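Robot Club, Week Five, and I Am Still Grinning

I had planned to write up my sourdough this week, but then Wednesday night happened and the bread will have to wait. For anyone new, I joined the evening robotics class at Atgate back in January, knowing nothing, and by now I have rearranged my whole life to make room for it. I'm on the Wurum team with Solange Dhillon and Dwight Campbell (we named ourselves after a typo on the sign-up sheet and never fixed it). Our project is getting an arm and hand to pick things up and put them down again gently, which sounds like nothing until you try it!
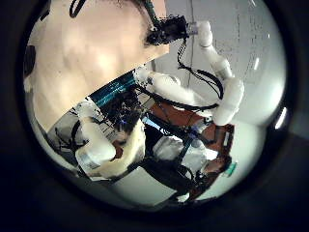 Wiring is my job on the team, and I asked for it. I like the fiddly stuff – tracing where a line goes, writing a label, finding out the label was wrong. Dwight does the code and Solange does everything with a motor in it, so I get left in peace with my tape and my little notebook. I still get a silly thrill when that tiny blue light is glowing in the middle of all those black wires. It took me three evenings to feel at home in that tangle, and I now have strong opinions about cable ties. The short ones are useless. Buy the 8 inch ones, a bag of 100, and hide them from your teammates.

Amparo Quispe, who teaches us, has one big rule this term: write down what you changed before you change the next thing. I resisted this for weeks. Then Solange lost a whole evening to a setting she had switched and forgotten, and I bought us a team logbook the very next day. It has a green cover and it already has soup on it.

The part I want to talk about most is touch. Squeezing hard is easy. Squeezing just enough is where all the fun is, and Dwight has been trying number after number for the grip. He swears by 852 on the scale he made up himself, so don't ask me what the units are. We argued about the pads too, and how much of the fingertip should really meet the thing you're holding.

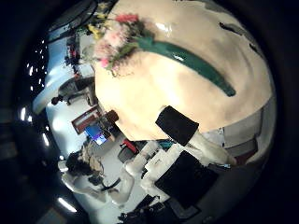

One black grip pad up against the big cream shape, flowers and all.

I could watch those fingers all evening. Next week we have to show our progress to the Beaulieu team, and Florence Beaudoin over there is very, very good, so I'm bringing cookies. Sourdough post soon, I promise.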